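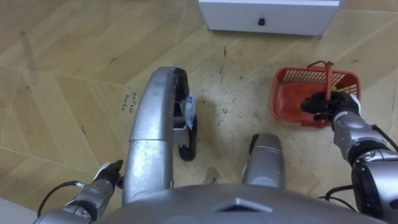
Floors First, Then Everything Else

Most small bedrooms get messy from the floor up. Before you buy bins or shelves, clear the floor and sweep it wall to wall, including under the bed. Dust mop hard floors along the grain or the grout lines. A damp mop is enough after that — skip the soap unless something sticky was spilled.

Felt pads on furniture legs wear out faster than people think. Check them every September and replace any that have gone flat or picked up grit.

Making the Bed Easier

Wash a duvet cover inside out and button it closed so socks don't end up in the corners. To put it back on, lay the cover flat, still inside out, reach in, grab the top corners of the duvet through the fabric, and flip. Shake it from the foot of the bed.

If the duvet bunches, sew a short loop of ribbon into each corner of the cover and a matching tie on the duvet.

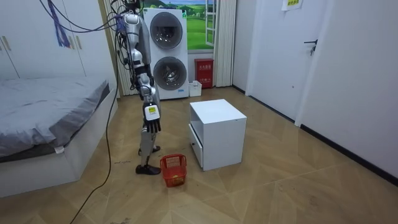 BEDROOM STORAGE

Empty one section of the wardrobe at a time. Doing the whole thing at once usually means sleeping next to a pile. Wipe the shelves with a barely damp cloth and let them dry before anything goes back.

Keep out-of-season clothes on the top shelf, clean and folded. Moths go for sweat and food stains, so a sweater that was worn once still needs a wash before storage.

Open baskets work well for things you use daily, such as chargers, hand cream and reading glasses. Lattice sides let air through,

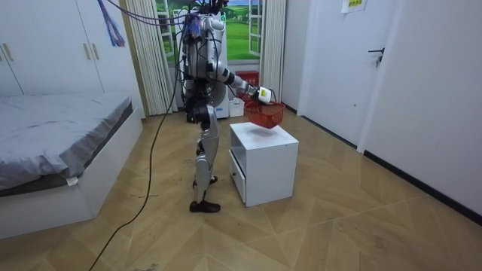

but they also let small items fall out, so line the bottom with a piece of felt or an old place mat. Rinse plastic baskets in the shower twice a year. Dust packs into the corners and a dry cloth won't reach it — an old toothbrush will.

A nightstand should hold a lamp, a glass of water and one book. Sixten Solberg of Clumville wrote in to say he puts his phone charger across the room and now gets up at the first alarm, at 7.

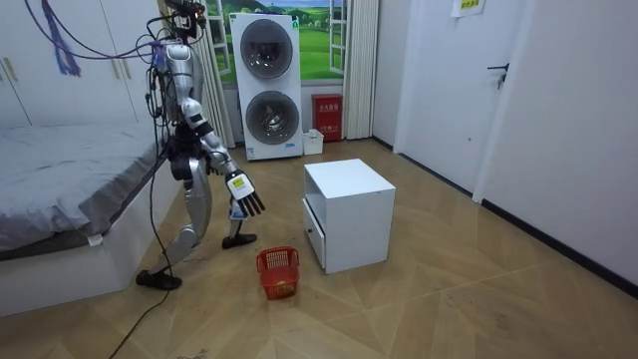

Small red basket, bedroom floor.

Wardrobe doors that rub can often be fixed with a quarter turn of the hinge screw. Mark the starting position in pencil first.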